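Home | Forums | Manipulation | Planning and Control | Search
Print this thread | E-mail this thread

Grasp release fires early over tray rim, thin packaging only

Thư Huỳnh
24th August
Running Cellov 2 on the arm controller, Tallik for grasp planning. The task is pick from table, place in tray. Rigid items are fine. With soft snack packages the planner reports "place reached" while part of the package still overlaps the rim, then opens the hand. In a batch of 209 picks this hit 30 times, all on film packaging. Joint tracking error is well under the limit every time, so I don't think it is control. Has anyone patched the place check?

pivia_dev
The place check in Tallik uses the hand frame plus a fixed object offset. It knows nothing about the object after closure. A bag that sags or swings has no fixed offset. Set place_margin to 80 mm and see if the count drops.

Thư Huỳnh
Tried that. It drops, but the target then lands too close to the far wall of the tray and the planner rejects half the approach poses.

Da-eun Yoon
I disagree that this is a margin problem. The segmentation mask is computed once, before the grasp, and never refreshed. Once the hand closes, its fingers occlude most of the package and the old mask gets carried along as a rigid body. Recompute the mask at the pre-place pose, take the lowest visible extent, and shift the target by that much. We did this in October on the Từ branch.

pivia_dev
Recomputing costs a full perception cycle, and translucent film gives you poor depth on any stereo pair. You'd be replacing a known wrong number with a noisy one.

Da-eun Yoon
Use color for the mask and take depth from the tray plane. The tray doesn't move. For release you only need to know if any package pixels project outside the inner rim. It's a yes/no test, so the noise matters less than you suggest.

pivia_dev
Fair for a dark tray. On a pale table with a white package I would expect the mask to leak.

Thư Huỳnh
Our tray is matte black and the table is light wood, so inside the rim contrast is good and outside it is bad – the wrong way round for an outside test. I'll count package pixels inside and compare with the total before grasp. Clutter stays on the table, I don't want to tune on a clean one.

Comments (3)

mk_rail: Same fault here with sachets. Following.

orbweaver: Which commit on the Từ branch?

Da-eun Yoon: Tagged maskrefresh. Needs the Cellov 2 message types. 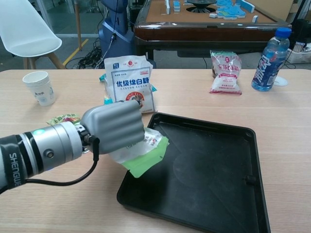

Snack package in the hand at the left rim of the tray.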